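Petrenko Handheld Anchor Load Meter: Review
By Tanner Beaudoin
March 24, 2019

I bought the Petrenko meter last July for the small freight dock at Clollcombe, where we tie up coastal barges and the odd gravel carrier. It cost $349 with the charger. The job is simple enough: clip it into a mooring line, read the load, and decide whether the line needs easing.

Setup took 29 minutes, most of it spent pairing the meter with the office tablet. The manual is thin and the page on zeroing is badly translated. Once zeroed, it holds well. I checked it against the fixed gauge at Umthorpe and the two agreed closely enough for our work.

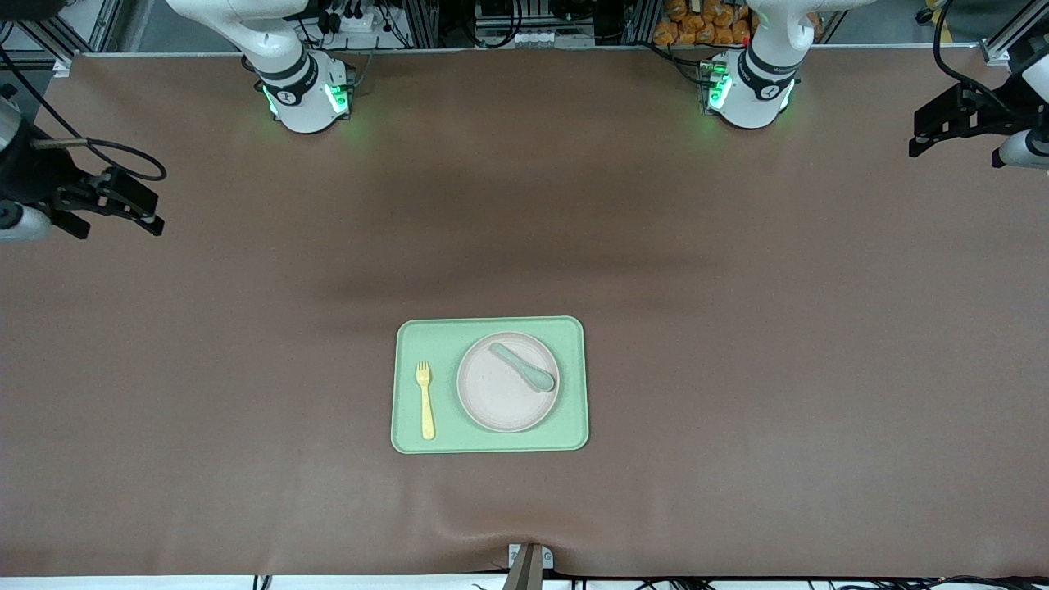 Plate and spoon on a green tray.

The screen is easy to read in daylight and the buttons work with gloves on. Battery life is fair — two full shifts, then it needs the charger. The log stores 1,632 readings before it starts writing over the oldest ones, so download it if you keep records for the insurer.

My main complaint is the clip. It is stiff, and on a wet line with a barge moving you want something you can open with one hand. Hélène Sutherland, who runs the night berth, went back to the older Amis meter for that reason. The Amis has no log, but its clip is much better.

I would buy the Petrenko again for a dock that needs records. For quick checks only, get the Amis and save some money. Replacement seals for the Petrenko come in packs of 2 and have to be ordered by phone.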